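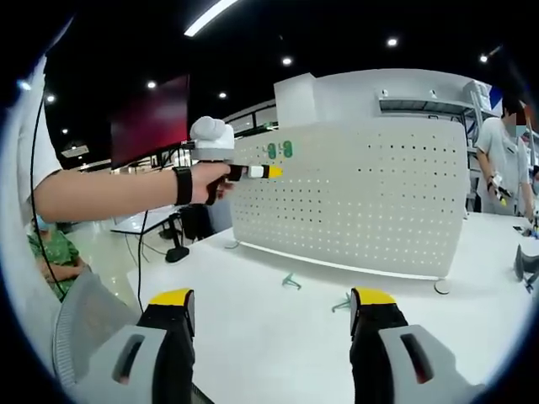

Flaltell says pegboards will clear its benches. Staff have heard that before

2018-10-12

Flaltell is to put a free-standing pegboard on every shared table at its Pirnwood site, and the firm expects the boards to do away with what its own notice calls "bench drift", meaning the slow spread of clips, stands, cables and odd bits across any flat surface that more than one person uses.

The order is for 407 boards at £21 each, with the pegs and hooks sold separately. Delivery is due to be finished by April.

The board is a plain enough thing. It is a large white panel with rows of small dark holes, and it stands on the tabletop on round feet, so there is no drilling into walls and no need to push the table up against one. One already in use at Pirnwood has a couple of small green oval markers side by side near the top left. It also has two small teal plastic pieces, clips or stands of some sort, lying on the table in front of it.

Which rather sums up the doubts of those who will have to live with the scheme.

"A pegboard is only tidy if people hang things on it," said Janelle Mangubat, who works at the site and sat through the briefing. "I asked what happens to anything that hasn't got a hole in it, and I was told there would be further guidance."

The guidance has not yet appeared.

The boards come from Coetzee, which also supplied the stacking trays that Flaltell brought in two years ago under the name Cindance. Those trays were meant to give each small part a home. Many of them are now used for post. Flaltell would not say what Cindance had cost or whether anyone had checked afterwards if it made a difference, though a spokesman did say that it had been "well received".

Divina Ignacio, who is running the pegboard scheme for Flaltell, said it was unfair to compare the two. Trays hide things, she said, and a board keeps them in plain sight at eye level, which makes it easier to see when something has not been put back. A trial had gone very well, with time lost to looking for small items down by more than half.

Asked how that had been measured, Ms Ignacio said that people taking part had filled in a form at the end of the trial. There were 21 of them. They had been asked to guess how long they spent looking for things before the boards arrived and how long they spent now. There was no table without a board to compare them with, and the trial lasted 5 days, in a week when the tables had just been cleared for the purpose.

A freshly cleared table tends to look better with or without a pegboard on it. Ms Ignacio accepted the point but said the feedback had been "too positive to ignore".

There is also the matter of room. A panel that stands on its own feet takes up a strip of the table, and more if you count the space behind it that is now awkward to reach. Marilou Tiongson, who has had one at her table since the trial, has turned hers sideways so that she can still see the people opposite.

"I like it more than I thought I would," she said. "The clips are easier to find when they're up. But they aren't up all that often, and it's a big white wall in the middle of the table. If you have shelves behind you already, and we do, I'm not sure what it's for."

Dexter Dalisay, at the next table, was less kind. He said he had knocked a peg out every time he reached across and had stopped putting them back.

Flaltell's notice says each table will be given a layout sheet showing what hangs where, and that tables will be looked at once a month. It does not say who will do the looking. Nor does it say what is to happen when the work on a table changes and the layout no longer fits, which at Pirnwood is fairly often.

Tarmo Avotiņš, who sells secondhand office and workshop fittings from a yard outside the town, said he had seen plenty of pegboards come and go. He has 777 loose hooks in a crate, he said, and would be glad if somebody took them away. Boards could work well for one person with a fixed set of tools. With shared tables he was doubtful, as the hooks went missing first and then people leaned the board against a wall.

He thought £21 was a fair price for the panel, but he would want to know what the hooks cost before signing for 407 of them.

Flaltell did not give a price for the hooks. The first batch of boards is expected at Pirnwood within weeks, and staff have been asked to clear their tables before it comes.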